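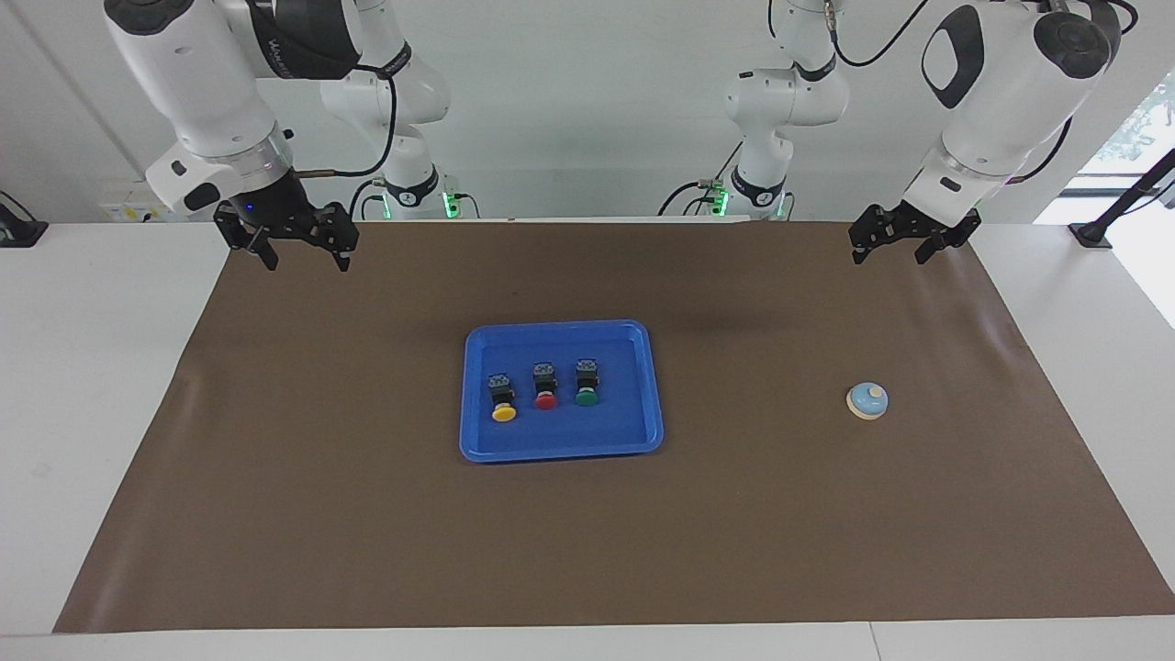 Buttons and Bells: notes for the Wekport talk, July 2026

Start with a question: what did you press on the way in? Wait for answers (elevator, doorbell, coffee machine — someone always says snooze).

I love push buttons! You push, something answers, and a three-year-old gets it right away. Stay on this a minute.

Pass the tray around now. Ask people to close their eyes and feel how far each switch travels before it gives. Don't rush the back rows.

Then the call bell. One tap from me, then silence, let it ring out. Compare with the switches — the bell answers you itself, and a switch usually hands the job to something across the room.

Virkorley story: the hotel desk, 126 rooms, one bell, and the sign begging guests to tap once. Keep it short, I ran over in Carkent.

Big question for the room: how do you know a press counted? Click, light, sound? Take three or four answers, then on to the Dudás doorbells.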